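Betriebstagebuch Zelle 3, Januar

06:40. Halle noch kalt, Schaltschrank auf Raumtemperatur gewartet, dann erst Hauptschalter. Letzte Woche zweimal Unterspannungsmeldung am linken Arm beim Kaltstart, heute keine. Referenzfahrt beider Arme ohne Befund. Kopfkamera meldet sich nach elf Sekunden, Handgelenkssensor rechts wie immer als Letzter.

Rechte Hand: Spiel im Zeigefinger hat zugenommen. Gemessen an der Kuppe bei festgehaltenem Grundglied, deutlich mehr als im Dezember. Syafiqah hatte das schon in der Spätschicht notiert, allerdings ohne Wert. Seilzug nachgespannt, eine Vierteldrehung, dann noch eine Achtel. Danach schließt der Finger wieder gleichzeitig mit den anderen, im Leerlauf jedenfalls. Unter Last später prüfen. Schraubensicherung war trocken und bröselig, alte Reste mit dem Holzspatel entfernt, neu gesetzt, mittelfest.

07:55. Kamarul ruft aus Furkedum an, ob wir die Parameterdatei vom linken Arm schicken können. Geschickt. Er hat dort dasselbe Problem mit dem Überschwingen im Ellbogengelenk und will unsere Dämpfung übernehmen. Habe ihm gesagt, dass unsere Werte für die leichte Hand gelten und er mit der schweren neu anfangen muss. Das hat er vermutlich überhört.

08:20. Hand-Auge-Kalibrierung rechts. Erster Durchlauf verworfen, Tafel lag auf der Tischkante und kippelte. Zweiter Durchlauf mit 23 Stellungen, Restfehler im Rahmen. Die Stellungen weit rechts außen sind nach wie vor die schlechtesten. Vermutung: Die Kabel am Unterarm ziehen bei gestrecktem Arm am Gelenk. Der Bogen ist zu knapp, seit wir den Kabelbinder nach vorn versetzt haben. Binder wieder gelöst und eine Handbreit zurückgesetzt, Kabel lockerer geführt. Der Restfehler rechts außen wird kleiner, verschwindet aber nicht. Notiz für Dzintra: Zugentlastung neu konstruieren, nicht weiter mit Bindern behelfen.

Linke Hand nur gereinigt. Isopropanol auf fusselfreiem Tuch, Kuppen einzeln, Handfläche zuletzt. Am Daumen ein Kratzer, nicht tief, keine Maßnahme. Temperaturen der Motoren nach zehn Minuten Leerlauf unauffällig. Linke Seite bleibt für heute in Ruhestellung neben den Gegenständen und fährt nicht mit.

09:30. Tischhöhe kontrolliert. Steht wieder drei Millimeter zu tief, der Fuß hinten rechts hat sich gesetzt. Nachgestellt, Wasserwaage in beiden Richtungen, Kontermutter diesmal wirklich angezogen. Danach Tischebene im Programm neu eingelernt. Beide Tücher glattgezogen, das obere wirft trotzdem an der Vorderkante Falten. Rizal meint, wir sollten das gemusterte weglassen, weil die Tiefenkarte darauf rauscht. Dagegen spricht, dass die Abnahme bei Pasaribu ausdrücklich mit gemusterter Unterlage stattfindet. Bleibt also liegen.

10:15. Software von Plolis auf den Stand vom Montageordner gebracht. Update lief durch, danach fehlte die Greifkraftbegrenzung in der Übersicht. War nur ausgeblendet. Trotzdem alle Grenzwerte einzeln gegen das Papierprotokoll verglichen, zwei Abweichungen gefunden, beide am Ringfinger, beide zu hoch. Korrigiert und gespeichert. Sicherungskopie auf dem Zellenrechner und auf dem Stick in der Schublade.

Das Protokoll selbst ist inzwischen unübersichtlich. Seite mit den Fingerwerten neu geschrieben, alte Seite durchgestrichen und hinten abgeheftet. Bart will alles in die Datenbank übernehmen, aber solange die Eingabemaske keine Nachkommastellen annimmt, bleibe ich beim Papier.

11:30. Anfahrversuche rechts, halbe Geschwindigkeit. Gegenstände gemischt ausgelegt: Flasche liegend, Glas und Dose stehend, dazu Schachtel, Snacktüte, Trauben und der künstliche Strauß. Auf die Stiele des Straußes lege ich den Schwerpunkt, dort ist die Höhenschätzung am unsichersten. Dünne Stiele, Blätter darüber, darunter das Blattmuster der Decke. Die Kamera liefert für solche Stellen gern die Höhe des Tuchs statt die des Objekts, und der Griff kommt dann zu tief.

Sollwert für die Vorposition deshalb angehoben, Annäherung von oben, Finger vorher zusammengeführt, dann erst öffnen. Kostet Zeit, schont aber die Kuppen. Haltepunkt über den Stielen im Programm gesetzt. 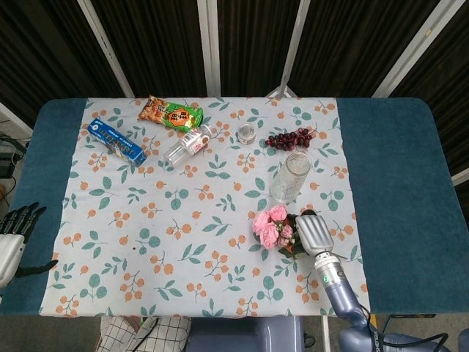 Rechte Hand über den Stielen des Kunstrosenstraußes, Kontrollleuchte am Handgelenk grün.

Versuchsreihe bis zur Mittagspause protokolliert. Seitlicher Versatz an der Vorposition immer in dieselbe Richtung, nach rechts. Ein gleichbleibender Fehler ist mir lieber als ein streuender, den kann man abziehen. Korrekturwert eingetragen und mit K7 gekennzeichnet, damit er nach der nächsten Kalibrierung wieder herausgenommen wird. Beim letzten Mal blieb so ein Wert wochenlang stehen und hat uns einen halben Tag gekostet.

13:10. Lastprüfung Zeigefinger rechts am Federkraftmesser. Hält. Nach mehreren Zyklen minimaler Nachlauf beim Öffnen, vermutlich setzt sich der Seilzug noch. Morgen früh kalt nachmessen. Ersatzseil liegt im Schrank, die passende Hülse dagegen nicht. Bei Datov nachbestellt, Lieferzeit laut Bestätigung offen.

14:00. Betriebsstundenzähler rechter Arm steht bei über 172 seit dem letzten Schmieren. Intervall ist damit noch nicht erreicht, Gelenk 4 macht aber beim Umkehren ein leises Schleifgeräusch. Abdeckung abgenommen, kein Abrieb, Fett noch hell. Das Geräusch kommt wohl vom Dichtring. Abdeckung wieder drauf, Schrauben über Kreuz mit dem kleinen Drehmomentschlüssel. Beobachten.

Not-Halt geprüft, beide Taster. Quittierung am Pult braucht weiterhin zwei Anläufe, Kontakt vermutlich verschmutzt. Kontaktspray ist leer, steht auf der Liste.

15:20. Übergabe an Syafiqah. Offen sind:
– Zugentlastung Unterarm rechts (Dzintra)
– Hülse Seilzug, wartet auf Lieferung
– Quittiertaster Pult
– Korrekturwert K7 nach Neukalibrierung löschen
– Gelenk 4 rechts abhören, kalt und warm

Arme in Parkstellung, Bremsen eingefallen, Antriebe aus. Steuerung bleibt für die Datensicherung an.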